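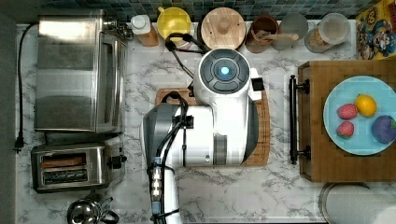
WUREDBERG, October – Vetitow has released Padano 6, a major update to its planning and perception software for robot arms that work on ordinary kitchen counters.

By Dimas Oei, Vetitow

Anyone who has cooked in a small kitchen knows the trouble. There's a toaster in one corner, a row of jars against the tiles, a cord running somewhere it shouldn't, and the one clear patch is the cutting board. Padano 6 is built for that kind of counter, and we're thrilled to finally get it into people's hands!

The biggest change is in the planner. Earlier versions worked out a full path from start to finish, then threw it away and began again whenever the view changed. Padano 6 keeps the parts of the path that are still good and repairs the rest. Replanning now takes 102 milliseconds on our bench computer, measured over 3113 logged runs, and the arm no longer pauses at every small correction. Those pauses drove our own team up the wall for most of a year, so this one feels personal.

Perception has had a lot of love too. Polished stone has always been hard on depth estimates – it reflects light, and grey veins in the surface can look like edges or thin objects lying flat. The new surface model, which we call Wattimena, learns what the bare countertop looks like first and then asks what is sitting on it. It also handles clear glass jars better than before, although a clear jar in front of a shiny backsplash can still fool it, and we have left that on the known issues list.

Wattimena blends an overhead view with a close view from the wrist. The overhead view is good for the big layout: where the appliances are, how far a tray reaches, which way is open. Up close, the wrist view takes over for fine detail such as the groove in a cutting board. In Padano 5 the switch between them happened at a fixed height, and users told us (often, and in colourful language) that the fingertips would seem to jump sideways at that moment. The two are now weighted together all the way down. 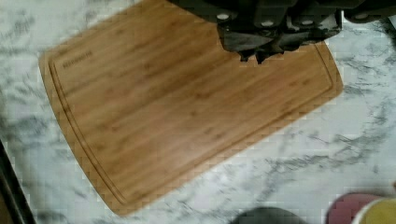
Does Padano 6 need a new calibration if I already have one from Padano 5?

Existing calibration files will load as they are, but we recommend running the short wrist routine once after upgrading so the blended view can set its own offsets.

There is plenty for people who write their own tasks as well. The task editor now shows the planned path and the space the arm considers blocked in a single window, and you can scrub back through a run to find out why it chose to go left around a canister when you were sure it would go right. Keep-out areas can be drawn with a mouse and given names. Cable slack has its own setting at last, in the arm profile under "attachments", and the planner treats it as part of the arm's shape.

The release includes 500 recorded counter layouts for testing tasks in simulation. Each comes with the surface labelled and the objects marked, and the editor can shuffle them to make new arrangements. We would love to see what people build with these, and corrections to the labels are very welcome.

Padano 6 is available now to all current licence holders through the usual update channel. The simulator and the layouts can be downloaded separately by anyone who wants to try the planner without an arm. Release notes, including the full list of known issues, are in the documentation folder of the download.

Last updated: October

Contact: Vetitow media desk, Wuredberg | © Vetitow. All rights reserved. | Back to top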